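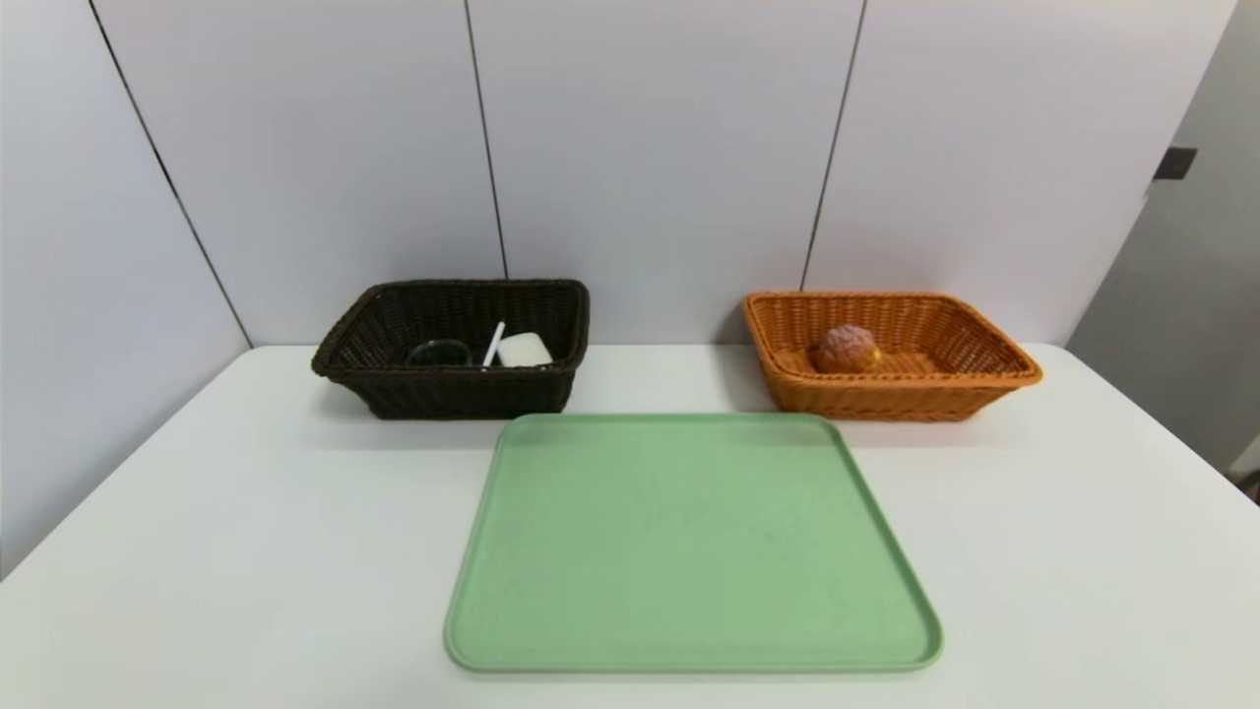

27. Aug. 2026

Spät, müde, trotzdem noch schnell aufschreiben, sonst ist morgen alles weg.

Vormittags Greifer von Varkier ab, den von Herker dran. Flansch passt nicht ohne Adapter, hatte ich im Januar schon mal notiert und natürlich wieder vergessen. Adapterplatte lag in der Schublade mit den Kabelbindern. Schrauben zu lang, kürzere gesucht, eine halbe Stunde weg.

Dann Aufbau Tisch wie immer: grünes Tablett vorne, die beiden Körbe dahinter, dunkler links, orangener rechts. Brötchen in den orangenen, Kleinkram in den dunklen. Aufgabe: Sachen aus den Körben aufs Tablett, eins nach dem anderen, Tablett leer am Anfang. Gleiche Reihenfolge wie beim Varkier, sonst kann ich die Zahlen wegschmeißen.

Brötchen zuerst. Der Herker hat die weicheren Backen, das merkt man sofort. Varkier hat letzte Woche bei 25 N Krümel über den ganzen Tisch verteilt, der Herker hält das gleiche Ding deutlich sanfter und verliert es trotzdem nicht. Problem ist der Korbrand. Die Backen sind breiter, und wenn das Brötchen tief liegt, muss der Arm ziemlich senkrecht rein, sonst schiebt er den Korb mit. Zweimal passiert. Korb festkleben? Ikechukwu meint nein, dann testen wir Klebeband und keine Greifer. Hat ja recht.

Weißer Klotz im dunklen Korb: Varkier klar besser. Glatte Kanten, liegt an der Korbwand an, da braucht man schmale Finger, die dahinter kommen. Herker rutscht oben ab, fasst nach, rutscht wieder. Ikechukwu hat den Anstellwinkel in der Steuerung geändert, danach ging es, aber langsam. Das dünne weiße Stäbchen daneben war mit beiden Mist. Steht schräg hoch, eigentlich ideal zum Greifen, aber die Tiefenkamera sieht es kaum. Weiß vor weißer Wand, viel zu dünn. Die Punktwolke macht daraus drei Flecken und einen Geist hinter dem Korb. Mit der Sitthichai-Kamera noch mal probieren, die hat den kürzeren Mindestabstand — vielleicht bringt das was, vielleicht auch nicht.

Das dunkle runde Teil hab ich fast vergessen. Dunkel im dunklen Korb, da hilft auch die beste Beleuchtung nix. Der Detektor findet den Rand, wenn er Lust hat. Schwelle runtergesetzt, dann findet er auch das Geflecht und hält es für eine Tasse. Schwelle wieder rauf.

Stand heute Abend 53 Griffe mit dem Herker, Ikechukwu hat die Tabelle. Insgesamt sind wir bei 834, wenn man die alten Läufe vom Varkier mitrechnet, und die muss man wohl mitrechnen, auch wenn ein Teil davon noch mit der alten Kalibrierung lief. Steht in der Datei, Spalte ganz rechts. Muss ich in den Bericht schreiben, nicht wieder nur in die Datei.

Nachmittags Anruf aus Plondoldale. Wollen wissen, welchen Greifer sie bestellen sollen, am liebsten gestern. Hab gesagt, ich weiß es noch nicht. War kurz still in der Leitung. Wenn es nur um Backwaren ginge, Herker, sofort. Aber die wollen gemischte Körbe, also genau das, womit er sich schwertut. Evtl. schmalere Backen drucken, weiches Material drauf, selber Hub. Skizze liegt unter der Tastatur.

Steuerung ist auch noch einmal ausgestiegen, Zeitüberschreitung auf dem Bus, Neustart, lief wieder. Keine Ahnung warum. Log gesichert, noch nicht reingeschaut.

Kaum was gegessen, nur Kaffee und die Kekse von Ikechukwu. Rücken tut weh vom Bücken unter den Tisch wegen dem Netzteil.

Morgen:
Kamera tauschen, neu kalibrieren (BEVOR irgendwas läuft)
Klotz noch mal mit flacherem Winkel
Korbposition auf dem Tisch mit Bleistift anzeichen
Plondoldale zurückrufen, aber erst nach Mittag
kürzere Schrauben bestellen

Und Adapterplatte beschriften!! Jetzt Licht aus.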